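House rules for the folding bench, third attempt

The Narkora bench now has its own page of rules, and it's shorter than the last one, which ran to 20 items and was read mainly by the people who wrote it. The new page has 3. Keep hands off the table while the arm is live. Log every stop, including the embarrassing ones. Don't change the speed limit in the middle of a run and then forget to say so.

The second rule caused the most grumbling. Our log passed 413 entries in June, and a fair share of them say "stopped, unsure why." That's allowed. A blank line isn't, and neither is "the usual."

Pants remain the garment most likely to start an argument about what counts as a contact fault. The gripper has to push into the cloth to do anything with it, so the rule can't simply say "no pressing." The wording we settled on is that pressing is fine on fabric and a stop on bare table – a line that took two meetings and most of a box of crackers.

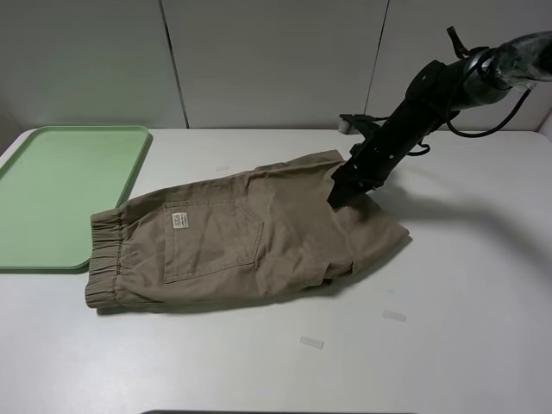 One reader at Drerkex objects that the speed limit belongs at the top of the page, in large type, and that at their site "a rule in third place is a rule for visitors." We've moved it up. The type stays the same size.

Vitine has asked to borrow the page for its own benches, and Magalhães wants it with a column for signatures. Both are welcome to it. Changes go in the shared folder, under the new name, please.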